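Galería: célula de vaciado de cajas Movum con pinza Gerkent

Texto: Esko Savolainen. Revisión técnica: Ching-wen Shih.

Movum comercializa desde marzo un paquete de vaciado de cajas para integradores que ya disponen de brazo. El suministro incluye la pinza Gerkent, el software de planificación Pan y dos jornadas de puesta en marcha. El brazo, el controlador y la mesa corren por cuenta del cliente. Hemos trabajado con el paquete sobre un KUKA y reunimos aquí las notas de montaje y operación, en el mismo orden en que se presentan al instalarlo.

Documentación. El manual de Gerkent está bien resuelto en lo mecánico (pares de apriete, planos de brida, masas) y es escaso en lo eléctrico. El esquema de conexionado ocupa una sola página y remite a un anexo que no venía en nuestra copia. Movum lo envió por correo el mismo día.

Brida. El adaptador se atornilla a la muñeca sin piezas intermedias. Conviene declarar la masa y el centro de gravedad de la herramienta en el controlador antes del primer movimiento. El valor por defecto de Pan corresponde a otra variante de la pinza y provoca paradas por par en la muñeca al trabajar con el brazo extendido.

Mazo de cables. Es el punto débil de cualquier célula de este tipo. El recorrido exterior necesita holgura suficiente para el giro del último eje, y esa holgura es la misma que después se engancha en el borde de la caja. Movum recomienda limitar por software el giro de la muñeca. Nosotros lo dejamos más restringido de lo indicado, con una pérdida de alcance asumible en las esquinas. 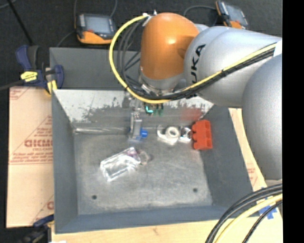 Sujeción de la caja. Pan calcula las trayectorias con un modelo fijo del recipiente y no corrige desplazamientos durante el ciclo. Si la caja se mueve unos milímetros, la aproximación a las paredes deja de ser fiable. El paquete no trae utillaje de fijación; Orkby ofrece un bastidor compatible que se presupuesta aparte y que no hemos probado.

Objetos junto a la pared. El planificador inclina la herramienta para acercarse a piezas apoyadas contra el lateral, dentro de un cono configurable. Con el cono de fábrica descarta muchos agarres válidos. Lo ampliamos a 42 grados y el número de candidatos aumentó de forma clara, a costa de un tiempo de cálculo mayor.

Materiales transparentes y brillantes. Siguen siendo el caso difícil. Los envases translúcidos devuelven una nube de puntos incompleta y los reflejos del fondo metálico generan superficies falsas. La versión actual de Pan incluye un filtro específico que ayuda con los reflejos y poco con los plásticos. Para estos últimos hay que recurrir al modo de segmentación por color, que exige calibrar de nuevo cada vez que cambia la iluminación.

Resultados. Registramos 1.742 intentos de agarre con mezcla de piezas rígidas y envases ligeros. El ciclo medio, de pinza vacía a pinza vacía, quedó en alrededor de 54 segundos con velocidad reducida. No es una cifra competitiva para producción. Para laboratorio o validación de producto es suficiente, y baja al habilitar la planificación en paralelo, función que requiere licencia adicional.

Fallos más frecuentes. Agarre descentrado en piezas pequeñas, contacto del dedo con el fondo y doble toma cuando dos objetos se tocan. El segundo se corrige subiendo el plano de seguridad del suelo de la caja. El tercero depende de la segmentación y no tiene ajuste directo en la interfaz.

Mantenimiento. Los dedos se cambian con dos tornillos cada uno y sin desmontar el cuerpo de la pinza. Tras el cambio hay que repetir la referencia de apertura desde el menú de servicio; si se omite, Pan no avisa y trabaja con el cero anterior. Los repuestos se piden a Gerkent, no a Movum.

Valoración. El paquete cumple como punto de partida para equipos con experiencia en el controlador del brazo. Quien espere una solución llave en mano tendrá que añadir fijaciones, guiado de cables e iluminación. La parte mecánica nos parece por encima de la media; el software necesita al menos una revisión más de la interfaz de diagnóstico.

Compartido 54 veces · 2 comentarios

Relacionados
Pinza Gerkent: cambio de dedos y referencia de apertura
Pan: configuración del cono de aproximación
Bastidores Orkby para cajas metálicas, hoja de medidas
Declaración de cargas en la muñeca: errores habituales

Contacto con la redacción | Aviso legal | © Todos los derechos reservados | Volver arriba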